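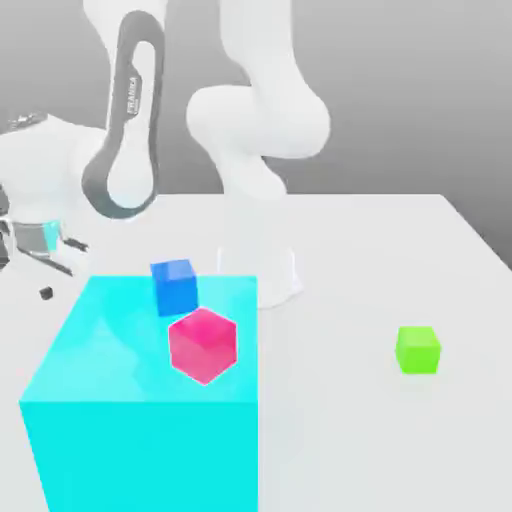 Is the Clovent two-finger gripper good enough for cube stacking on a Franka arm? For light blocks with flat sides it is, provided you keep the closing speed low and replace the stock fingertip pads.

I ran the Clovent against the older Pridier for most of June, first in simulation and then on the bench. Both vendors supply a model file. The Clovent one loaded without edits. The Pridier one had its finger limits in the wrong units, and I lost an afternoon to that.

In simulation I gave each gripper 3000 grasps on colored cubes of mixed sizes, with the same controller and the same start poses. The Clovent dropped 58 of them. The Pridier dropped 338, mostly when a cube was turned and the fingers came down on a corner. Its fingers are wider and don't forgive a bad angle.

On the bench the gap was smaller. Real rubber grips better than the default contact settings, and the Pridier pads are thicker. The Clovent pads are hard and shiny out of the bag. I swapped them for the soft set from Vodton and had no more slipping on small cubes.

Things I didn't like about the Clovent: the cable leaves the body on the side, so it rubs when the wrist turns past 90 degrees. The mounting screws are short. The status light can't be seen with the gripper pointing down. The force reading is slow to update, and I stopped using it and went by finger width.

The driver is fine. I used it through Kurian, our usual control package, and it held its connection all day. The Pridier driver needed a restart most mornings.

I would buy the Clovent again for small parts. For boxes wider than the hand, neither one will do and you want suction.

Shobha Rodrigues
27/08/2021

Comments (3)

mattk_lab: Which pads from Vodton? They list two soft sets.

Shobha Rodrigues: The gray ones, thinner of the two. The thick set costs you some opening width.

pdx_arms: Same cable problem on ours. We turned the mount a quarter turn and it cleared.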